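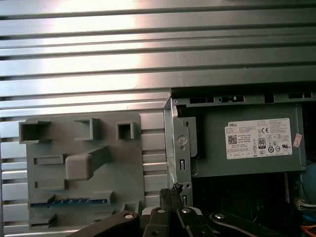
On the bench: the gripper at the metal bracket beside a Dell power supply.

About us

Kirnum is a small robotics company in Ustcombe. We build and run one thing, the Wellis kit: an arm, a gripper with a camera close behind the fingers, and the software that lets the two of them work inside old computers. Our customers are repair shops, council recycling centres and colleges that have more desktop machines coming through the door than people to open them up.

We started because we like taking things apart. That is still the main requirement for working here, and you'll find a drawer of odd screws in every room of the building (please don't tidy them, they are sorted, even if it doesn't look that way).

What the Wellis kit does

A computer case is a wonderful, awkward place to put a robot. There are ribs and folds in the metal, slots that look just like other slots, clips you can only reach from one side, and cables that never lie the same way twice. A person deals with all of this without thinking. Teaching an arm to do it has kept us happily busy for years — and we're still finding new ways to be surprised by a cable.

The kit is built for the jobs that come up again and again: finding and undoing screws, easing out drives and memory, unplugging connectors, lifting out power supplies whole. We don't open power supplies and the kit won't try to. They go into a tray as they are, for someone qualified to deal with.

The gripper has slim linked fingers with textured pads at the tips. We went through a good many designs before settling on it. Wide fingers are strong but can't get past a bracket; thin ones get anywhere and then bend. The present version is a compromise we're really fond of, and the pads can be swapped in a couple of minutes when they wear.

The camera sits close to the work and moves with the hand, so whoever is supervising sees the same view as the software. If the arm isn't sure what it is looking at, it stops and asks. Someone taps the right part on the screen, and off it goes again.

Trying it out

We'd much rather you tried a kit than read about one! Our Ocampo loan scheme puts a full set on your own bench for 40 days. We bring it, set it up, and spend the first day with whoever will be using it. You supply a sturdy table, a normal wall socket and some computers you don't mind losing.

So far the kit has worked through 465 desktop machines in our own workshop, and every one of them has taught us something. It is good with the common office desktops that turn up by the pallet. It is slower with very small cases, and laptops are beyond it for now. We'll tell you that on the phone too. If most of your work is laptops, have a chat with us anyway, but please don't order yet.

The workshop

Our bench is open to visitors most weeks, and school and college groups are very welcome. You can drive the gripper yourself, which is harder than it looks and a lot of fun. Sensible shoes, long hair tied back, and no drinks near the arm.

The next open day is 8th January, from ten until four. There's parking behind the building and the bus from Ustcombe station stops across the road. If you have an old desktop at home, bring it along and we'll put it on the bench, but take the hard drive out first if there's anything on it you want to keep.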